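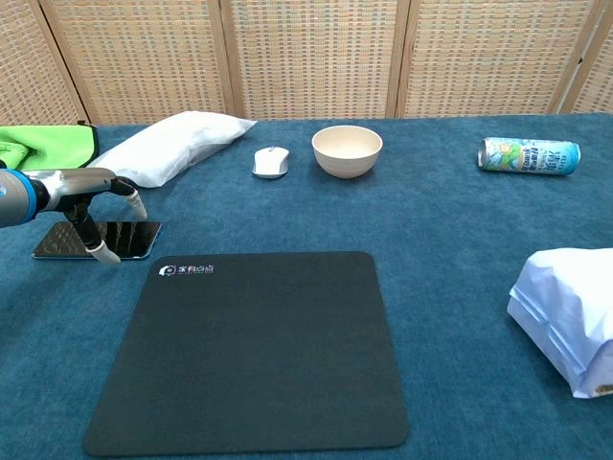 According to Subira Massawe, most of what is claimed for the folding room divider was written by people selling one, and a buyer should believe only the part about it standing up. Her view is harsher than most, but the subject does attract large claims on thin evidence.

A folding room divider, also called a folding screen, is a piece of free-standing furniture made of upright panels joined by hinges. It is set out in a zigzag or a shallow curve and needs no fixing to the floor or ceiling. Panels may be solid, papered, covered in cloth, or woven from cane, rattan, paper cord or plastic strip.

History

Screens are known from early China, where single heavy panels came before hinged ones. They later spread to Korea and Japan. The Japanese word for the folding type, byobu, is usually explained as "wind wall", and blocking draughts is often given as the original purpose. This may be so, though many surviving screens are richly painted and were plainly meant to be looked at as well.

Lacquered screens reached Europe in quantity in the seventeenth century. Sellers' notes still call almost any dark lacquered screen of the period "Coromandel", after the Indian coast through which some of them were shipped. The name says little about where a piece was made, as the screens themselves came from China.

Stories linking a given screen to a given palace or actress should be treated with care. Few come with papers, and hinges, feet and backing cloth were often replaced over the years.

Construction

A common household size has panels 47 cm wide. Early hinges were cords or leather straps threaded through the frame. Metal hinges are now usual. Some fold both ways, but many cheap ones fold only one way, so the zigzag has to alternate hinges from one joint to the next. When one is fitted backwards the screen will not close flat, a fault often put down to warping.

Woven panels weigh less than solid ones and let air through. They also let through light and a fair amount of the view. "Rattan" in a catalogue can mean the peeled core of the plant, the outer skin, or simply a basket pattern in some other material. The Latel range, for instance, was listed as "rattan look" on one page and "natural rattan" on the next - two quite different things.

Claims about sound

Dividers are widely advertised as making rooms quieter. A light woven screen does very little in this respect. Sound passes through the gaps in the weave and travels over the top and around the ends. Thick padded panels can take some of the echo out of a hard room, but this is a different matter from stopping a conversation being heard on the other side.

The maker Jurnura once promoted a screen as "office grade", without stating any grade. Ajith Kaimal tried one in a shared workroom in Plidville and reported that he could still follow both ends of his neighbour's phone calls. It was a single trial with no measurements, so it settles nothing, though the maker offered no measurements either.

Claims about privacy and space

A screen blocks the view of a seated person better than that of a standing one. It does not make a room bigger, despite the wording of many guides, and the folds take up floor that a curtain would leave free. The usual defence is that a divided room feels larger. Feelings of this kind are hard to check, and the guides seldom try.

Stability

Screens stand because they are bent. Opened nearly flat, even a well-made one will tip with a light push, and the taller the panel the easier this becomes. The Fuentealba pattern, 190 cm high, came with a leaflet advising a minimum angle between panels but gave no figure for it. Weighted feet help a little. Households with small children or large dogs are better served by something fixed to the wall.

See also

Curtain
Cubicle
Partition wall
Shoji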